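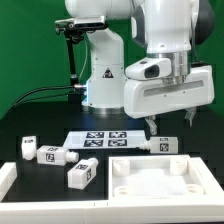
Tagging Small Bottle Blocks and Setting Them Out on a Black Table

Posted 11/09/2020

I put off writing this up for a while. There are plenty of guides to printed square markers already, and most of them tell you it takes an afternoon and a sheet of label paper. I've done it four times now and I have never had it take an afternoon. The printing is easy. Getting flat square tags onto small white bottles with rounded caps, and then getting the bottles, the marker board and the tray to live on one table without a mess, is the part those guides skip.

What follows is the way I do it now. I don't claim it's the best way. If yours works, keep it.

What you need

A set of small white bottle-shaped blocks with a flat side or two
A printed card with four square markers in a two-by-two grid
A shallow white tray, square if you can get one
Label paper for the small tags
A sharp knife, a steel ruler, tweezers
A black tabletop, or black board to cover the one you have

You'll see people recommend the Camen label sheets. They're fine. I couldn't tell them from the Brevham ones once they were cut and stuck, and the Brevham sheets come off the backing with less swearing. I'd skip anything sold as "marker grade". I bought a pack of that once and it was glossy label paper with a nicer sleeve.

Step 1. Print at real size

Turn off "fit to page". Everyone says this, and it still gets missed, because the print dialog puts it back on when you change paper. Print one page and put a ruler on it before you print the rest. My small tags are 20 mm across the black square. If yours come out at something close to that, it isn't good enough. Go back and find the setting.

Leave a white margin all the way around each tag. On a white bottle you might think you can trim right up to the black and let the plastic do the job of the margin. I tried it. It looked neat for a day and then every slightly crooked cut showed.

Step 2. Cut

Ruler and knife, no scissors. Cut all the long lines first, then turn the sheet and cut across. Change the blade when the black edge starts to look furry.

There's a paper punch sold by Leltport for this. I was hoping to like it. It cuts a clean square, but you're lining it up blind from the back, and I threw away more tags than I kept.

Step 3. Decide which faces get a tag

This is worth a few minutes with the bottles in front of you. Stand one up. Lay it down. Roll it over. A bottle spends a lot of its time on its side, and a tag on the cap alone does nothing for you then. I put one on the top and at least one on a side face, and I write down which number went where. The list matters more than it sounds. My first batch had two bottles with the same tag and I blamed the printer for a week.

Step 4. Stick them down

Wipe the plastic with alcohol and let it dry. Pick up the tag with tweezers by one corner, set the opposite edge down first, and lower it. Press from the middle outward with a clean fingernail. If it goes on crooked, take it off right away and use a fresh one. Smoothing it over and hoping has never worked for me.

Some people coat the tags afterward with matte spray. I'm not convinced. I coated half a set in September and left the other half bare, and I can't pick out which is which. 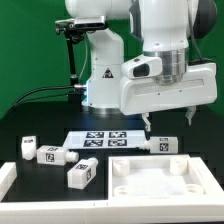
Four white bottles, the marker board and the square tray, all on the black top.

Step 5. Make the four-marker card

The big card is a different job from the small tags. Thin paper curls, and a curled marker is a bad marker. I print on 280 gsm card, which not every home printer will feed. If yours won't, print on plain paper and glue it to something stiff. Spray glue, thin coat, roll it from one side to the other.

Keep the gaps between the four squares even and leave plenty of white at the edges. Check that all four are different. Then mark the top of the card on the back in pencil, or you'll be turning it around forever.

Step 6. Set the table

Black table, white things. It's a plain choice and I used to think it was fussy, but white bottles on a pale wood top are a pain to look at all day, and the edge of the card vanishes. Black does show every crumb and thread. Keep a cloth handy.

I lay things out in this order.

Card first, toward the middle, square to the front of the table.
Tray next, with a clear gap between it and the card.
Bottles last, some standing and some on their sides.

Don't line the bottles up. I know it's tempting. If you want a layout that tells you whether your tags are in sensible places, it has to be a bit untidy, with necks pointing in different directions. Then go around the table and look at each bottle from a few sides. If you can find a side where no tag shows, go back to step 3. 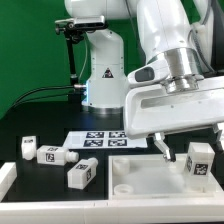 Three of the tagged bottles in the lower left, with the four markers farther back on the black top.

Step 7. Choose the tray with some care

I'm wary of trays sold with a size in the name. The Carrilho 3901 is listed at 162 mm a side, and I assumed that meant the inside. It was the outside. My bottles went in, but the last one only fit if I stood it on end. Measure your longest bottle, lay the whole set out on paper with a finger's width between them, draw a square around the lot and buy to that.

Look at the corners as well. Rounded inside corners waste space and blocky bottles sit badly against them. A plain square corner with a low straight wall is all I want. Paint and felt lining are extra work for nothing, as far as I can see.

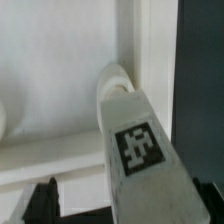 Step 8. Wipe down and put away

White plastic picks up gray smudges quickly, and black-and-white tags go dull when you handle them by the face. Hold the bottles by the neck. Every so often wipe the bare plastic with a damp cloth and go over the tags with a dry one. Skip the alcohol at this stage, it lifts the ink on some label papers.

Store the card flat under a book. Store the bottles anywhere, as long as the tags aren't rubbing on each other. A full wipe and check of the set takes me nearly 20 minutes, and I don't do it as often as I should.

If a tag has a lifted corner, replace the whole tag. Gluing the corner back leaves a ridge, and you'll be peeling it off next month anyway. Keep the leftover printed sheets in the same box as the bottles, with the number list folded on top.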